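Drap housse à carreaux Lomico : essai après plusieurs semaines d'usage

Rédigé par Rima Zoubi — 17 avril 2025

Le modèle testé est un drap housse en coton tissé, coloris bleu à carreaux, acheté pour un lit d'appoint qui sert aussi de banquette et de surface de tri. L'étiquette d'entretien autorise 40 °C. Prix payé : 21 euros, hors livraison.

Tissage et motif

Le dessin est une grille régulière : carreaux bleu clair, séparés par des bandes blanches, marine, sarcelle et jaunes. Le motif est tissé, non imprimé, ce qui se vérifie à l'envers. Les bandes servent de repère pour tendre la toile : un écart d'alignement se repère tout de suite et se corrige en tirant sur l'angle opposé.

La toile a été pesée sèche avant le premier lavage : 829 grammes, élastique compris. La main est assez ferme au départ, puis s'assouplit.

Tenue sous charge

Un drap de lit n'est pas conçu pour servir de plan de travail, mais c'est un usage courant dans un petit logement. J'y ai posé des fruits, une boîte métallique ouverte et un mug pour juger de la lisibilité du motif et de la stabilité des objets. Les oranges restent groupées sans rouler tant que le matelas est plat. Une boîte cylindrique couchée demande plus d'attention — la toile accroche peu.

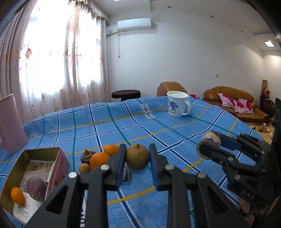 Lavage et séchage

Huit cycles à 40 °C, essorage moyen, sans adoucissant. Le retrait mesuré est de 18 millimètres dans la longueur, négligeable dans la largeur. Le bleu clair n'a pas bougé. Le marine a légèrement perdu en profondeur au troisième cycle, puis s'est stabilisé. Le jaune n'a pas dégorgé sur le blanc.

Le séchage sur fil laisse des plis marqués le long de l'élastique. Un repassage à fer moyen, toile encore humide, les supprime.

Angles et élastique

L'élastique fait le tour complet. Les bonnets conviennent à un matelas d'épaisseur courante ; avec un surmatelas, l'angle côté tête remonte au bout de quelques nuits. Les surpiqûres sont droites, à l'exception d'un point sauté sur un angle, repris à la main.

Comparaison

Le drap Virthorpe, utilisé auparavant sur le même lit, offre des bonnets plus profonds et un toucher plus doux, mais il bouloche au centre. Le Lomico ne présente aucune bouloche à ce stade. Un nouveau relevé des dimensions est prévu en mai, avec le même programme de lavage.

Points relevés

Pour : motif tissé, retrait limité, prix.
Contre : bonnets courts, plis au séchage, une finition à reprendre sur l'exemplaire reçu.

Note : 8 sur 10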